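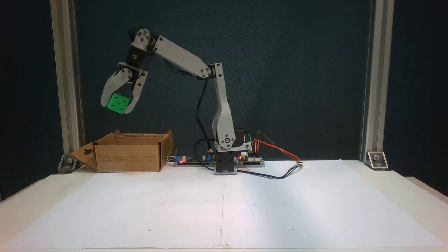

mori_niwa 2026年2月25日
庭のカエデ(樹高5mほど)の根元が固く締まっていて、水をやっても染み込みません。枝先も去年から枯れ込んでいます。作業机に広げているような大きな白い紙を木の下に敷き、落ちた枯れ枝を集めてみたら、蓋の開いた段ボール箱がいっぱいになりました。剪定を頼むか、先に土を直すか迷っています。

kusabue200
先に土。締まったまま強く切ると弱ります。幹から離して穴をいくつか開け、堆肥を入れて上にバークを敷く。うちはOllcombeのバークを200リットル使いました。

tetsu_eda
枯れ枝は今のうちに切るべきだと思う。2月ならまだ間に合うが、カエデは樹液が動くのが早い。土はそのあとでいい。

kusabue200
枯れ枝だけなら賛成です。生きた枝まで詰めるのは反対。

yabu_162
業者はどこに?うちはNundlowに見てもらい、診断込みで3175円でした。切らずに様子見と言われました。

tetsu_eda
その値段だと見るだけでしょう。根元のキノコは確認しましたか。出ているなら話が変わります。

mori_niwa
キノコはありません。枯れ枝だけ自分で落として、穴と堆肥を先にやります。バークの厚さはどれくらいですか。

kusabue200
5cm。幹には付けないように。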